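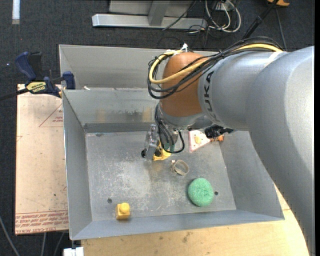

Workshop Tips: Trying Out Grippers Without Losing Your Afternoon

Comfort Acheampong, Oltley
12/10/20

I've been swapping grippers on and off the big arm since April, and I keep getting the same emails, so I'm putting my answers in one place. Most of this is bench stuff you could use on a much smaller arm (or on a drill press, come to think of it).

Clamp the bin. Please clamp the bin! I ran my first 222 picks with ours sitting loose on the table and the numbers were junk, because every time a finger brushed the wall the whole thing crept sideways. A plain bar clamp on a corner is plenty. Check it when you change tools, and put a pencil line on the table along the front of the bin so you can see if it has moved.

Use junk from the kitchen drawer. You can spend real money on sets of test objects, and I did, and the pot scrubber still taught me more. A good scrubber has no flat side, it squashes, and suction cups hate it. I like something ring-shaped too, for the fingers to go through, and a small block with a knob on top. If a gripper can only grab that one by the knob you'll know pretty quick.

Spread things out first, pile them up later. I know the pile is the fun part. But with everything heaped together you can't tell a bad grasp from a bad shove, so I do a spread-out round with each gripper before I let anything touch anything else.

Cables: leave more slack than looks tidy. I used to strap everything tight along the arm and it looked gorgeous until the wrist turned all the way over and yanked a plug out. Now I let the bundle hang in a big loop at the joint, tie it at the top, and leave a second, smaller loop down by the gripper. Before the first real run, drive the wrist to both ends of its travel at the slowest speed and just watch the loops. If one catches on the bin wall, shorten that one only.

Now, which gripper? I've had two here this fall. The Loneck is the strong one, closes fast, and is murder on anything soft. The Rastogi is slower and kinder, and the fingertips come off with one screw, so I forgave it a lot. Over 800 picks each, on the same objects, the Rastogi dropped less and the Loneck finished sooner. For thin, flat things lying right on the floor of the bin I'd take the Loneck, and for everything else the other one. I haven't tried the Drandden yet (mine is still on back order).

Fingertips wear out before anything else does. I change mine every 400 picks whether they look bad or not, and I write the date on the old ones with a paint pen before they go in the jar.

A bare metal bin is hard on cameras, by the way. Shiny scratches show up as little objects that aren't there. Turning the overhead light off and using a lamp from the side helped me a lot. Wiping the floor of the bin with dish soap and water helped a bit. A can of matte gray primer is next on my list.

And write down the failures, with the object and what the fingers were doing. My notebook is up to pick 2,222 and the misses are the only pages I ever go back and read.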